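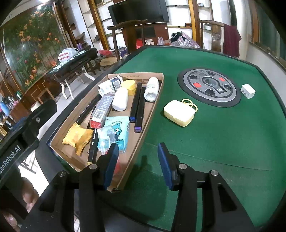

Figure 2. Pads wide open, left pad over the corner of the tray.

Section 13: When the opening reading freezes or drifts

I wrote this section after losing 22 takes in one evening to a fault I could have caught in the first minute, so please read it before you record anything, even if you skipped the rest of the guide (I know you did, I would too!). It covers the hand gripper used with the Grerklow logger, over a tray on a table. If you use the Ornaveck arm mount, do these same checks with the arm powered down.

What the fault looks like

You squeeze, the pads come together, and the opening number in Grerklow either stays put or stops a little short of zero. The video keeps recording just fine, and that's the nasty part. The logger doesn't beep, the light stays on, and you only find out when you play the take back and the graph is a flat line. Sometimes it drifts instead: the number starts out right and creeps up every time you let go.

CAUTION: Keep your free hand away from the linkages while you test. The arms fold in at the pivot pins, and a fingertip fits in there much too well.

CAUTION: If the gripper binds, stop squeezing. Forcing it is how I bent a pin.

Check the zero first

1. Stop the recording. Don't just pause it; a paused take keeps the old zero.
2. Lift the gripper clear of the tray and hold it over bare table.
3. Open the pads all the way and let them settle.
4. Close them on nothing, slowly, and watch the number the whole way down.
5. Do that 13 times. It sounds like a lot, but my drift never showed up in the first few squeezes.
6. If it lands on zero every time, go on to the next part. If it doesn't, press Reset Zero with the pads closed and start again at step 3.

Note: Reset Zero with anything between the pads, even a scrap of tape, will save a wrong zero and every take afterward will be off by that much. Guess how I know.

Check the pads and pins

7. Unplug the gripper from the logger.
8. Look at both pads edge-on. They should sit flat on the fingertips with no corner peeling up.
9. Wiggle each arm gently at its pins. A tiny bit of play is okay, a click is not.
10. Wipe the pads with a barely damp cloth and let them dry.
11. Plug back in and repeat the zero check.

I change my pads at 3000 squeezes whether they look worn or not. The Darero replacement sheets I buy come with 2 pads, so do both sides together and write the date on the backing. The last note on mine says 2026-10-20, pads changed, zero good, small click on the left side gone after tightening.
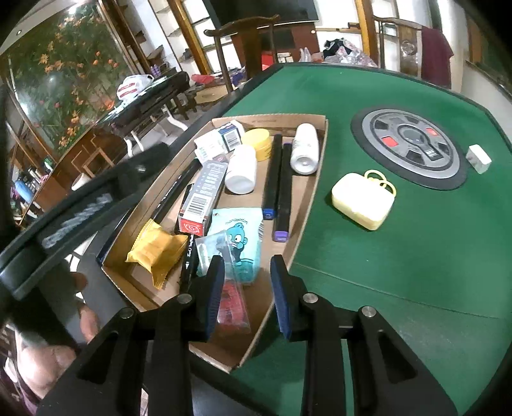 A snag is the other thing that fools people, and it looks exactly like a dead sensor in the graph. The number falls, stops, and sits there, when really a pad has caught the cardboard and the arm can't travel. Coming in over the front end of the tray with one pad to each side is where I watch for it most. I also slow way down for anything thin and overlapping, like the clear packet lying across that light blue pouch between the pads, where it's easy to pinch both layers and read an opening that belongs to neither. The jar and the bottles farther back are much kinder, so if you want a quick sanity check on a real object, use the yellow jar.

To clear a snag

12. Open the pads before you pull back. Pulling back closed drags the whole tray with you.
13. Raise the gripper straight up.
14. Turn your wrist a little so the pads come down inside the walls, and try again.
15. Mark the take as bad in Grerklow right then (the flag button, top of the take list). Do not plan on remembering it later.

Note: Felt fuzz collects on pads. I had a run of bad readings in March that cleared up after a wipe and nothing else.

If none of this helps

Swap the cable with one you trust and run the zero check once more. If the number is still frozen, take the gripper out of use and put a tag on it that says which check failed. The Correa repair form is in the next section. Send the logger file along with the gripper, flat line and all.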